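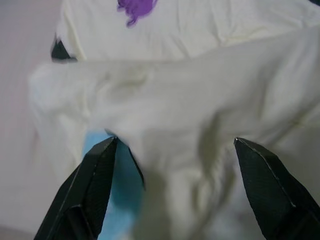

3.2 Choice of grout and colour matching

The test panels were made up from 1,167 glass tesserae, all from one Lemaire batch, and fixed to cement board with the same white adhesive. Each panel was grouted in one of 8 shades supplied by Ziltar. Mixing was done by weight, and Pirmin Gasser kept a record of the water added to each batch. Panels were left under damp cloths for two days and then stored on open racks in the Itby workshop.

Shade was read at 40 points on each panel, once after curing and again in December. Grey grouts dried lighter than the maker's card in every case. The buff shades stayed close to it.

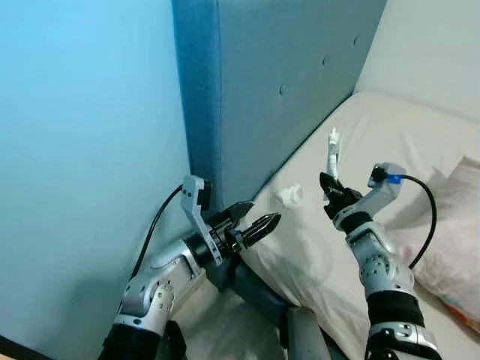

Figure 4. Pale blue wall and darker blue headboard.

3.3 Blue tile and blue grout

Blue grout gave the most trouble. On the Trelamora panels the joint and the tile were ordered as one colour, but readers placed them in separate groups in 182 of the trials. The gap was widest where the grout was paler than the tile. A similar step in tone can be seen in Figure 4, where the sky-blue wall meets the steel-blue fabric of the headboard and the edge between them is easy to pick out. Panels with a grout one shade darker than the tile were more often read as a single field. We did not test joints wider than 3 mm.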